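# Teaching a Robot to Pick Things Up

Bracelets get tangled. If you have ever kept some in a drawer, you know this already. At De Graaf, a company in the town of Bemden, untangling and sorting bracelets is somebody's job. People send in boxes of old bead jewelry. The workers sort it, fix what can be fixed, and pack it so that it can be sold again.

Nineteen people work there. Until last June, they did everything by hand. Now there are also two robot arms, and the work has changed. This page explains how the arms learn, what they do all day, and what is different for the people who work next to them.

## What is automation?

Automation means that a machine does a job, or part of a job, with little help from a person. A dishwasher is automation. So is a door that opens when you walk up to it.

Most jobs are made of many small jobs. Take sorting jewelry. Somebody has to:

- bring in a box and open it
- move the trays to the table
- pick the pieces out
- decide what each piece is and whether it is broken
- put it in the right place
- carry the full trays away

A machine might be good at one of these and hopeless at another. When a company buys a robot, it usually automates a few of the small jobs. The others stay with people.

## Why beads are hard for a robot

Robots have been used in car factories for a long time. A car door is large and stiff, and each door of one kind has the same shape. The robot can make the same move over and over.

A string of beads is different. It bends. It lands in a new shape each time you put it down. It can be looped around another string, so that you pull on one and three come up. Your fingers feel this right away, and you stop pulling. A robot has to learn what to do about it.

Trays are easier, but they have problems of their own. If a robot holds a tray by one side and lifts too fast, the tray tips and everything slides to the low end.

## Learning from people

There are different ways to get a robot to do something. One is to write a list of exact instructions: move left this far, go down this far, close. That works well for car doors. For beads, the list would never end.

Another way is to show the robot. At De Graaf they do it with a tool called a hand-held gripper. It has fingers like a robot's fingers, but there is no robot attached. A person holds it and does the job with it. A camera on the tool records what the fingers are doing and what is in front of them.

Some of the showing is done at ordinary tables, the sort you would find in a home, with all kinds of other things standing on them. If a robot has only ever seen a bare white table, it may get confused the first time there is a pattern or a milk carton behind the thing it has to pick up. So people show it the same kind of job with many different things in view.

Holding a tray is a good job to begin with. The gripper goes to the rim. One finger goes on the inside of the wall and one goes on the outside, and then they close. 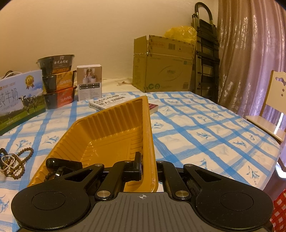 Tuncay Oral has worked at De Graaf for 13 years, and he was one of the first to try the gripper. He thought it would be easy.

"I have carried trays my whole life," he says. "Then I picked one up with that thing, and I felt like a two-year-old with a spoon. You have two fingers. You can't feel anything with them. You have to look all the time."

You can try this yourself. Take a pair of kitchen tongs and use them to move a plastic lid from one end of a table to the other. Then try it with a necklace or a piece of string. Notice how often you would like to use your other hand.

It took Tuncay a while to get used to it. He had to slow down. When you use your own hands, you do a lot without thinking, such as tilting your wrist a little when something starts to slip. With the gripper he had to think about each of those moves.

## How many times do you have to show it?

Many times. If someone shows you how to tie a knot, you may get it after two or three tries, and you can use what you already know about string. A computer starts with much less. It looks for what the recordings have in common. In one recording, the tray is on the left. In another, it is turned around. In a third, there is something lying next to it that must not be knocked over. After enough recordings, the computer can make a good guess about a tray it has never seen.

The workers at De Graaf made 957 recordings before the arms moved a single tray by themselves. Some of those were mistakes. A tray was dropped, or the fingers closed on nothing. Those recordings were marked, so that the computer would not learn to copy them.

Marloes Mulder is the person who checks the recordings. She used to pack boxes full time. Now she packs in the morning and checks recordings in the afternoon. She looks at each one and writes down what is being picked up and whether it went well. She says it is quiet work and that it makes her eyes tired, so she takes a break every hour.

## Picking up a strand

After trays came beads. A strand has to be held so that it hangs between the two fingers. If the fingers miss it by a little, it stays on the table. If they take hold of two strands together, both come up, and then somebody has to sort out the tangle.

The workers tried it with short strands first. Short ones swing less and don't catch on things as easily. 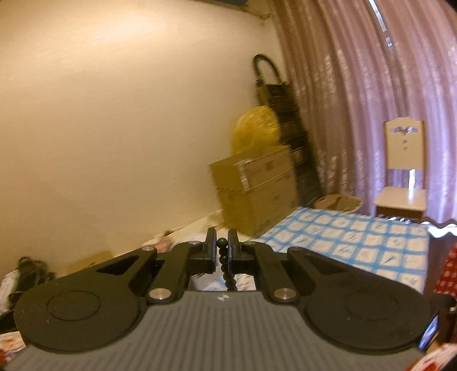
Rosaire Lachance repairs the broken pieces, and she knows more about beads than anyone else in the building. She had a tip for the people using the gripper. Come straight down on the strand, she told them, and wait a moment before you lift. The computer learned the waiting, too. When the arms pick up a strand today, they stop for a second before they go up. Visitors sometimes ask if the robot is stuck.

## What the arms do now

The two arms stand in the sorting room, inside a low fence. They came from a company called Biletti. Their work is this:

1. They move trays from the cart to the sorting table.
2. They take single strands out of a tray and lay them down side by side.
3. They move full trays back to the cart.

They don't decide which bracelet is worth fixing. They don't do clasps, and they don't open boxes. When they meet a tangle they can't manage, they put the tray to one side and a yellow lamp goes on. Then a person comes over.

At first the lamp was on most of the morning. It still goes on some 5 times a day.

## What changed for the people

This is the part that people worried about. When Amber Koster, who runs the sorting room, first said that robots were coming, several workers asked her the same question: will I still have a job?

It was a fair question. In some places, when machines come in, there is less work for people, and some of them have to leave. At De Graaf, no one was sent away. One worker retired in the fall, though, and the company did not hire a new person for that job. So there is one job fewer than there would have been. The people who work there talk about that, and they don't all think the same about it.

Other things changed as well.

**Less carrying.** A full tray of beads is heavier than it looks. Tuncay used to go home with a sore back. He says it is better now.

**More looking.** People spend more time checking and deciding. Some like that. Others miss having something to do with their hands.

**New things to learn.** Everyone in the sorting room had to learn how to stop the arms, how to start them again, and what the lamp means. They were paid for the time it took.

**Less talking.** The sorting table used to be full of people who chatted while they worked. Now fewer sit there, and the arms hum. Rosaire moved her repair bench closer to the table so that she could hear the others.

**A different speed.** The arms are slower than a good sorter, but they don't take a lunch break. People had to get used to finding trays ready for them when they came back.

## Can the robot get better?

Yes, if people keep showing it things. Last winter a box came in with very long necklaces, and the arms could not handle them at all. They lifted one end and left the rest lying in the tray. Ingvild Skjelbred, who looks after the arms, asked the workers to make new recordings with long necklaces only. It helped a little. Long necklaces are still sorted by hand.

A workshop in Deltholm has the same arms and uses them to sort buttons and ribbon. The two places compare notes on what works. Ribbon is giving them trouble.

## Words to know

**Automation:** when a machine does a job or part of a job with little help from a person.

**Gripper:** the part of a robot that holds things. A hand-held gripper is held by a person.

**Recording:** a saved piece of video and movement that a computer can learn from.

**Strand:** one string of beads.

## Things to talk about

- Think of a chore you do at home. Which small jobs is it made of? Which would be easy for a machine with two fingers?
- Tuncay likes having less to carry. Rosaire misses the talking. If you worked there, what would you want to keep the same?
- Who should decide which jobs a robot does: the boss, the workers, or both together?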